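Dalal Khoury
@dalalkhoury
2025-09-21

OK, small thread on tables, because I have now cleaned the same white one so many times that I have opinions.

First opinion: never buy a white tabletop if you drink coffee. I did, I do, and here we are. It's a Furnberg, it cost 189, and I still like it more than any table I've owned.

The routine, for the people who asked. Everything comes off. Cups, mail, that one pen. If I wipe around things I get little clean islands with a gray ring next to them and then I have to do it all over again anyway.

Dry cloth before wet cloth! I used to go straight in with a wet sponge and all I did was turn crumbs into paste and push the paste into the corner.

Then warm water with a drop of dish soap. One drop, in maybe 500 ml. I was using way more than that for years and wondering why the top felt sticky by the afternoon.
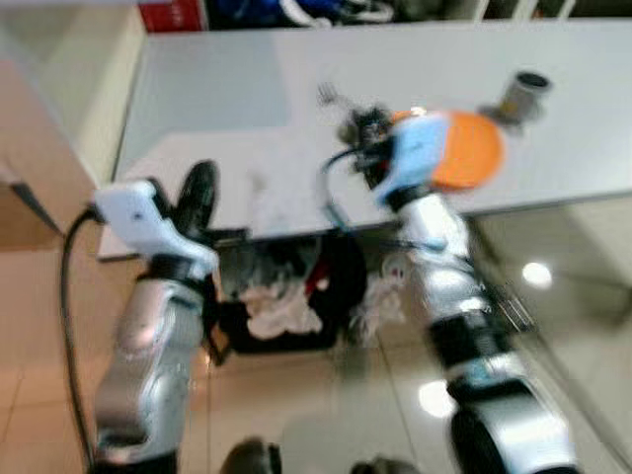
How do you get coffee rings off a white table? Baking soda and a little water, mixed to a paste. Leave it on the ring for 3 minutes, wipe it off with a damp cloth, and try it on a hidden spot first.

Sebastian Vasiliu swears by a melamine sponge for the same job. I tried it and it does work, but it left a dull patch on mine that I can still find when the light comes in low. So go easy with those.

The front edge gets its own pass. People lean on it, sleeves rub it, and it goes gray so slowly that you don't see it until you clean one bit and the rest looks awful next to it.

Cups go back last, and only the ones in use. I'm strict about this for around two days and then it all slides again – same story every time.

Also, put a bin under the table. I kept mine across the room until June and every used paper towel just sat on the tabletop waiting for me to get up. Now it's by my feet and the towels go straight in.

Shelves next to the table are a separate fight. Mine fill up with whatever I moved off the table, so the mess has only traveled a couple of feet. I do the shelf on a different day or I'd never finish either one.

Shiyu Luo wants to know about coasters. I own two. They're very nice. They live in a drawer.

Next up is the cabinet, which is beige and hides fingerprints beautifully, so I've been putting it off. If you have something that works on the sticky bit near the handle, send it my way – I've tried soap and I've tried ignoring it.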